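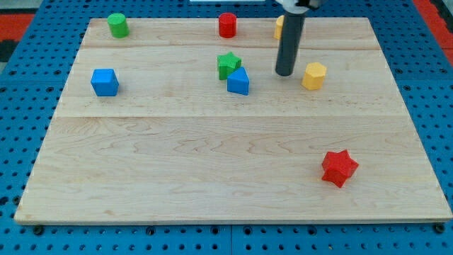

Tablero Gralto + juego de bloques

Tablero grande de arce claro, rectangular, para poner encima de mesa perforada. Se vende con los bloques o suelto. Color crema tirando a beige, la veta sale distinta en cada pieza – no se puede elegir, no lo pidan por favor.

Va hecho en tablas unidas, las juntas se notan un poco y es normal. No es defecto y no se admite devolución por eso.

Largo 900 mm. Otras medidas por encargo, tardan casi 5 semanas.

Los bloques: formas geométricas pequeñas, en rojo, verde, azul y amarillo. Si se pierde alguno vendemos sueltos por color. Decir color y forma en el pedido, que luego llegan correos con "el pequeño" y no sabemos cual es.

Montaje
Se apoya sobre la mesa y se sujeta por el borde de delante con los topes redondos, que entran en los agujeros del panel. Van 2 en la bolsa. Probado con las mesas Brestthorpe, con otras marcas medir antes el agujero. Apretar a mano, sin llave.

La mesa azul NO va incluida. La tenemos aparte, ver Mesas y paneles.

Limpieza: trapo casi seco y ya. Nada de lejia ni alcohol. Aceite para madera una vez al año, en enero lo solemos tener de oferta.

Referencias
Tablero solo – Gralto 133
Tablero con bloques – Gralto 133 B
Bolsa de topes – recambio, preguntar

Envíos desde el almacen de Gondcombe. El tablero va plano y en caja rígida, pesa lo suyo, mejor que haya alguien para recibirlo. Si la caja llega golpeada hacer foto antes de firmar, sin foto el transportista no responde.

Distribuye Balaskas. Centros de enseñanza y talleres, pidan presupuesto con el formulario, por telefono no damos precios. Stock ahora mismo: tablero sí, bloques amarillos sueltos agotados hasta nuevo avsio.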